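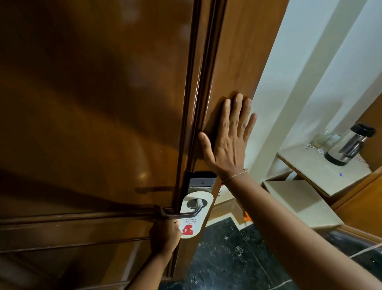 Subject: Re: [haberkorn-trips] Year 8 residential, kit and costs
Date: January 31, 2024

Thanks for this. My son went last year, so two things on the kit list.

The Zilto head torches are fine, but pack spare batteries. His gave out halfway round the lower cave and he had to follow the boy in front. Wellies were no use on the scramble – old walking boots did better.

Is the deposit still due before half term? The Pandari payment page won't take my card.

On the earlier message:
> We have 24 places for the Gralico caves trip, two nights in the hostel.
> The coach is 677 pounds, shared between all families.
> Kit list attached. Children who don't like tight spaces can do
> the river walk with the other group.

Mine did the river walk on day 2 and liked it more than the caves.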